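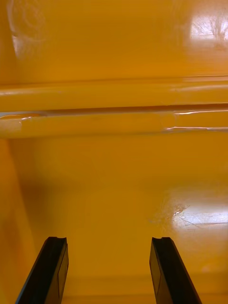 Mercy Laizer wrote:
I disagree with the first post. Sorting parts by size is a waste of an evening. Sort by what they came out of, and when you need a fan screw you go to the fan bin. I've done it that way for years in a one-car garage.

Delia_Saavedra wrote:
First post was mine, so I'll answer. By source works if you fix the same few things over and over. I take apart whatever the neighbors put on the curb. Last month it was a Broso hair dryer, a Fenlow coffee grinder and 2 printers. If I gave each of them a bin I'd be out of shelf by Tuesday.

What I do now is strip everything into a steel tray first, then move it out to the bins. Motors in one, boards in another, metal trim in a third, and the last one is for things I can't name. 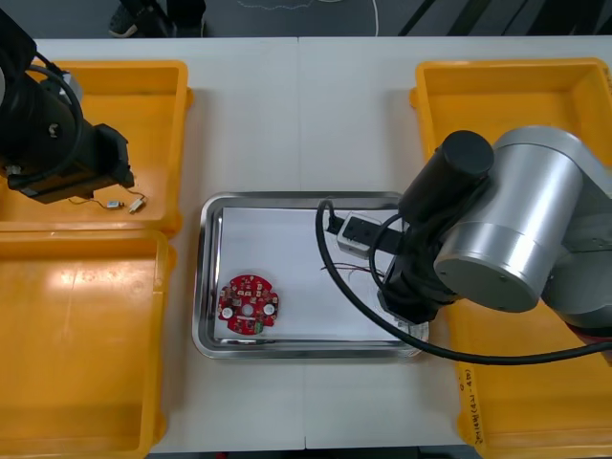
The tray has to be clear before I start on the next item. If I skip that step I get grinder screws in the printer pile, and they look the same but the thread is different. I have stripped out a good plastic boss that way. Bins stay open on top. I had lids and stopped using them.

T_Ibarra wrote:
No lids is fine until you have a cat.

My problem is the trim. I have nearly 500 screws in jars and I can live with that, but long pieces of chrome don't fit in anything. They get scratched against each other and then they're not worth saving. Is anybody really reusing this stuff?

Anathi M. wrote:
Yes, I am. I keep trim upright, on end, against something flat. Old bath towel on the floor of the box. Lying down it picks up every bit of grit.
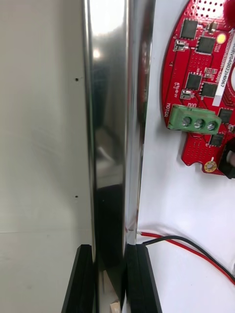

Polished chrome strip next to a gray panel with two small holes.

I wouldn't bother with the cheap plated plastic. It flakes. Metal only.

Mercy Laizer wrote:
Towels hold grit too. Cardboard.

Anathi M. wrote:
Wash the towel.

T_Ibarra wrote:
OK, upright it is. What about small motors? I cut the leads short to save space and now I regret all of them.

Delia_Saavedra wrote:
Leave the leads on, with the connector if there is one. Soldering new wire onto those little tabs is miserable and you can melt the end cap. They tangle, sure. I would still take a tangle over a dead motor.

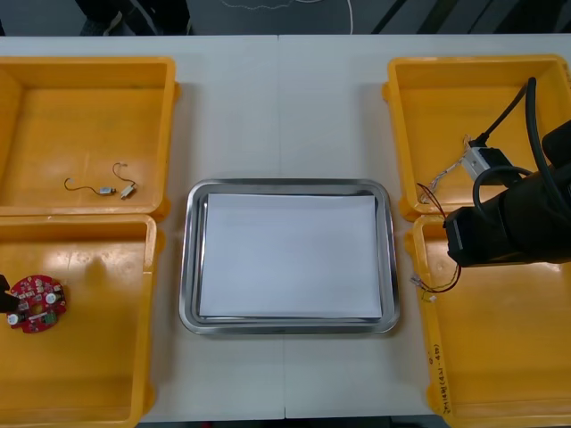

Small motor in the upper left bin, wires and white connector still with it.

Mercy Laizer wrote:
Agree on the leads. Twist tie, done. Still say you should write on it what it came out of - masking tape and a pen.

Delia_Saavedra wrote:
I can go along with tape. I'm not buying more bins.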